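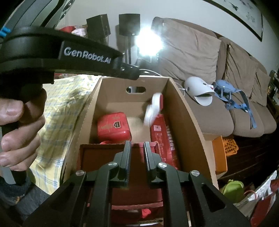 Erine Boards > Home > Packing and Storage
Thread: Sorting boxes by color, anyone else?

marlopine
Posts: 19
Posted 2023-09-02

I'm clearing out the hall closet before we repaint and I've started packing by color. One carton for red things, one for blue, and whatever is left goes in a third. The red one is going first. So far it has a shiny red case with gold decoration on it, a long red package with white lettering down one edge, and an open carton in dark red that has gone soft at the corners. There's something white in there too because it was on the same shelf and I didn't want to start another box for it.

My reasoning is that I remember things by color. If I want the case I don't think "gifts" or "desk stuff," I think "the red one." My sister says this is a terrible system. Does anyone else do it, and does it hold up once the boxes are stacked?

tacklebox_dan
Posts: 3,212

I'm with your sister. It works for as long as you remember what you own. I tried it with the garage and by winter I was opening every box to find the extension cords, which I was sure were orange. They were brown.

Pack by room or by use and write it on two sides. Color is fine for the tape.

Quillary
Posts: 7

I do it with Christmas stuff but that's all red and green anyway so I don't know if it counts.

Is your carton new or reused? If the top edges are rough I'd fold a strip of tape over them before you load it up. I've cut my knuckles on corrugated edges more times than I'd like.

marlopine

Reused. It's plain brown with a hand hole at the end. The edges are rough, yes. Good idea about the tape.

Rhun Beddoe
Moderator

Moved this from General to Packing and Storage.

On the question itself, I'd worry less about color and more about the open carton. A box inside a box with no lid is where small things go missing. They tip out when the big one gets carried, and then they end up underneath everything. Either close the inner one with a band or take the contents out and bag them.

Also put the long package in flat against the side, and the hard case against the opposite side. Then the inner carton goes between the two and can't slide. Fill whatever floor is left with something soft.

marlopine

That's more or less how it's laid out now, case on the left, long one on the right, carton in the middle. There's still bare floor between things. I was going to leave it like that.

tacklebox_dan

Don't leave it. Gaps are how corners get crushed. A towel will do.

brinkandbower
Posts: 244

I'll disagree with Dan on the color thing. I've packed this way for two moves and it was fine. What made it work was a list taped inside the lid. The color gets you to the right box and the list tells you whether it's really in there. I use the Drasta labels, the large ones, since they peel off cardboard without taking the top layer with them. Any big label is probably the same.

Where it falls apart is black. Everything you own is black. I ended up with 9 black boxes and had to split them by room after all.

tacklebox_dan

So it was by room.

brinkandbower

The black ones were, yes. The others weren't.

Quillary

What about things that are two colors? The red case has gold on it. Does it go in with red or do you have a gold box?

marlopine

Red. There isn't enough gold in the house for a box.

ostrander_k
Posts: 61

One thing to watch if any of it is gift packaging or has a printed finish. Red dye and red print can rub off on white things in a hot closet. I had a cream scarf come out pink along one fold after a summer in a box with some red tissue. I'd take the white item out, or put it in a clear bag at least.

The shiny case I'd wrap too. Gloss scuffs if it rides against bare cardboard. I use old pillowcases. The foam sheets from Chambi are OK but they stick to lacquer if it gets warm, at least mine did.

marlopine

Hadn't thought of the dye. There's some red material tucked in next to the case, so the white thing is coming out. Pillowcase for the case.

I'm going to try the list as well. If it turns out Dan was right I'll repack in spring.

tacklebox_dan

Write the date on it so you know how long it's been.

Rhun Beddoe
Moderator

If the closet is going to be painted, wait until the walls have cured before you push cardboard up against them. The Brotska satin we used took close to a month before boxes stopped sticking to it. Stack them a hand's width off the wall in the meantime.

brinkandbower

Seconding that. I've still got a strip of brown paper on my baseboard.

Quillary

Can you post how the blue one goes? I have a lot of blue.

marlopine

Sure. Probably next week, I need to find another carton the same size first so they'll stack.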